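Notebook — Isah, shelf-to-basket task
Saturday, started 10:40

Bedroom set at Grerstead again. Comparing two ways of training the pick policy on the same data: the old one, where each arm gets its own action head, and the joint one, where both arms and the basket pose come out of a single head. Checkpoints are from the October data, 251 demonstrations, same split for both. Grinivis low-level controller unchanged, so any difference in posture should come from the policy.

Reset procedure as agreed: basket into the hand before the policy is enabled, fruit on the shelf by hand, operator steps back behind the bed line, then go. Stance is checked from the side view before each block.
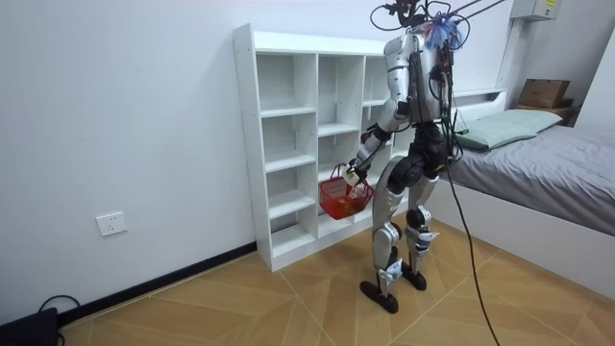 Side view, joint head. Basket on handle grip, knees slightly bent, shelf clear.

Ran 11 trials per policy. A trial counts as a success only if the fruit ends up in the basket and the basket is still held by the handle at the end. Touching the shelf is logged but does not fail the trial.

Separate heads: 3 of 11.
Joint head: 8 of 11.

Most of the separate-head failures look alike in the logs. The picking arm comes back to where the basket was at the start of the trial. The holding arm has drifted in the meantime, and the fruit is released against the rim or outside it. Drift is worst on reaches to the right-hand side of the shelf, where the torso yaw is largest. The joint head drifts as well but corrects on the way back.
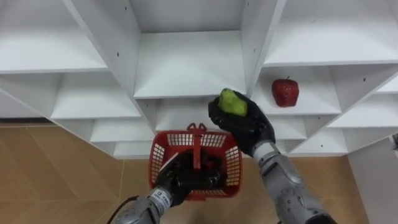 Release height is the next thing to sort out. The joint head still lets go too early on the pear in 2 of its failed trials. The third was a grasp slip before transport, which I would not blame on the head. I suspect the label for "hand over basket" in the Inodano annotation tool is being set a few frames early. Need to replay a handful of demonstrations and compare the label with the measured wrist height — if it is wrong there it is wrong for both policies and the comparison still stands, but the absolute numbers will be too low.

Head camera exposure locked for the whole session. Action chunk length the same for both. Did not try the longer chunk, no time.

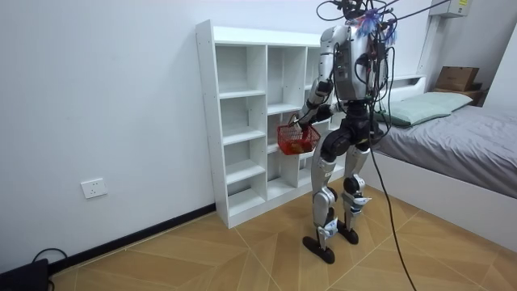 Side view, basket level with third row. Orange and yellow items in the lower half.

Open points:
Tether slack. Check it is not adding to the yaw error, log hip torque with the cable lifted.
Repeat both policies with the basket in the other hand. We have no demonstrations for this, so expect poor results, but I want the baseline.
Eleven trials is thin. Do not quote the success rates outside the group until there is a second session.

Stopped 15:20. Logs copied to the Isah folder, side and head video still to be synced.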